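We're looking for people to eat soup with us (and talk about it)

So I run a small recipe newsletter called Purkus, and after a couple of years of writing it mostly for myself and my very patient friends, I'm finally turning it into a book. A soup book! All home cooking, all stuff you can make on a weeknight with one pot and a bad knife. And I need people to test it, because I've been making these recipes for so long that I can't tell anymore if my instructions make any sense.
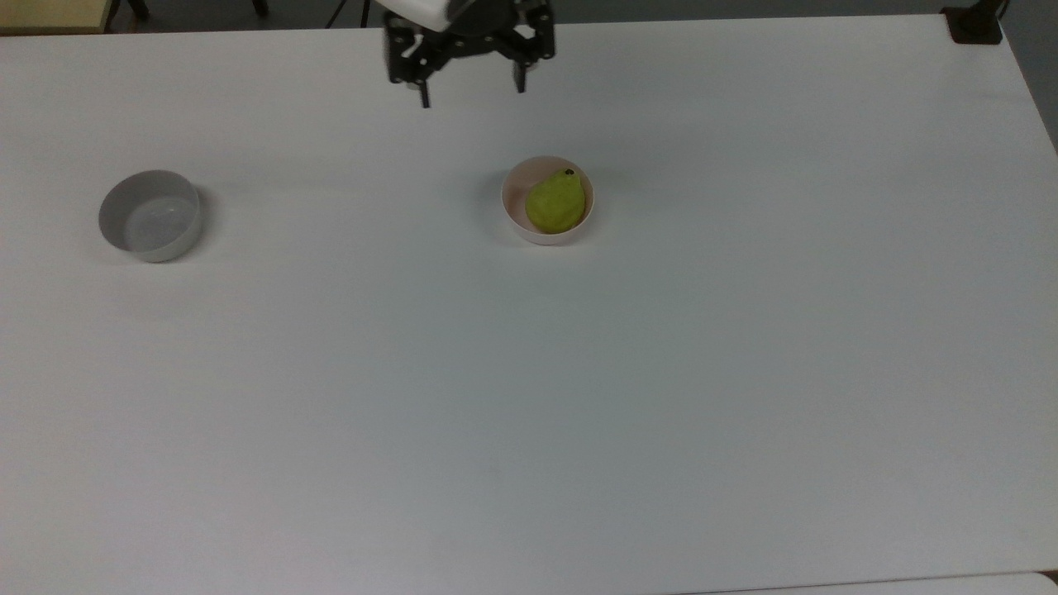

Posted by Takeshi Tsuchiya | Calls & Openings | October

I've got 6 spots. You don't need to be a good cook. I'd love it if at least a couple of you were kind of terrible, to be frank, the sort of person who reads "simmer gently" and has no idea what I'm asking for. I already have plenty of friends who'll fix my mistakes as they go and then tell me it was delicious. That's sweet of them but it doesn't help me at all.

What you'd be doing: I send you two recipes a week for four weeks. You cook them at home, in your own kitchen, with whatever pots you've got. You write down where you got stuck, what you swapped, how long it really took (I'm a terrible liar about chopping time) and whether anyone at your table asked for more. A few lines is fine. Angry notes in the margin are also fine. My first draft of the leek and barley one came back from Itsuki with "WHICH leek part???" written across the top, and that's the best feedback I've had all year.

Itsuki Shimada is editing the book, by the way, and will be on the group call with us. You'll like Itsuki.

Then at the end we all get together for one evening at the Kawaguchi kitchen, upstairs from the Rirarby bookstore, and eat our way through the finalists. It starts at 6:30 pm and goes until the pots are empty. If you can't make the evening, please apply anyway, just mention it.

The money part. I can pay each tester $200 for the four weeks, and I'll cover groceries on top of that if you keep your receipts. Half comes when you start and half when I get your last set of notes. I know it isn't a fortune! It's coming out of the small advance I got from Stultach, who are publishing the thing, and I'd rather spend it on this than on a fancy photo shoot. 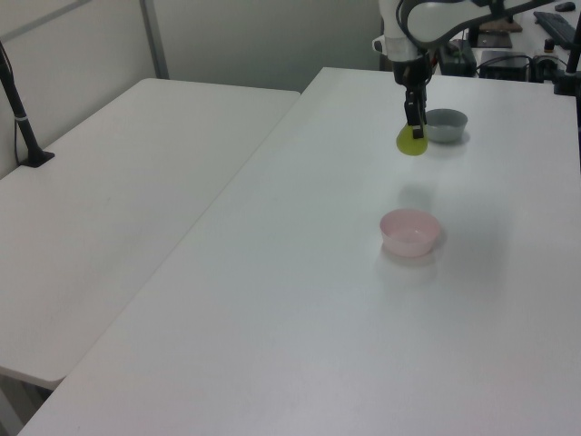 Small bowls, gray and pink. Bring a favorite of your own to the tasting night if you like.

A few things I should say up front. There's fish in some of the recipes, and dairy in a lot of them, and one has a truly unreasonable amount of garlic. If you're vegetarian I can give you a meat-free set, so tell me when you write. Serious allergies, please sit this one out, I'd worry the whole time. You need a working stove and a freezer with a little room in it. No blender required, I've cut every recipe that needed one (goodbye, roasted pepper, I'll miss you).

To apply, send me an email through the contact page with "soup" in the subject line. Tell me who you cook for, what you made for dinner last night, and a soup you can't stand. Please don't send a résumé. I'll read everything myself and write back to everybody by the end of October, even if it's a no.

Oh, and if you live with picky kids, put that in the first line. I really need picky kids.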